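Feseo Working Group, Pridthorpe
Minutes of the meeting held Mar 2, 2026

Present: 17 members. Two members sent apologies.

1. Minutes of the last meeting
Accepted with one correction. The room is rented until September, not until the end of the year.

2. Report on the visit to Awad
Three members visited the Awad workshop and gave their report. The visit was divided in two parts, first a talk and after it a demonstration at the table. The talk was longer than planned, so the demonstration had to be shorter. The visitors were received very kindly.

In the demonstration a person works with a hand-held gripper in each hand, and the movements are recorded to teach a robot later. The tasks were with small objects and with clothing. The members said that soft things, for example a hat, are more difficult to take than they expected, as the fabric changes its shape each time. Two of them were allowed to try and found that the wrists become tired soon.

It was asked if a person without technical training can learn this work. The answer from Awad was yes, but the first recordings are often thrown away.

3. Open day in Pridthorpe
Awad is willing to come to our open day in September with the same demonstration. The members agreed to this in principle. The following was discussed:
Groups should be small, so that everybody can see the table. The proposal is 20 minutes for each group.
The cables on the floor must be covered before the public enters. One member offered to ask for rubber covers at the sports hall.
Children may try the grippers only if Awad agrees – this must be asked in writing.

4. Wekix
The offer from Wekix for the booking page was received too late to be read by all. It is moved to the next meeting.

5. Other matters
The key for the side door is still missing. Whoever has it is asked to bring it back.
It was also asked to put a picture of the work with the grippers together with these minutes, for the members who could not travel. This was agreed.

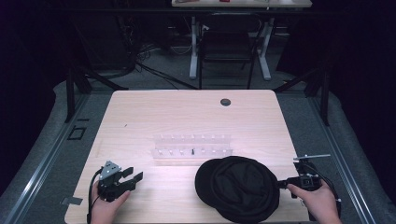
The next meeting will be in the same room, and the Wekix offer will be the first point. Please read it before and send your questions by mail.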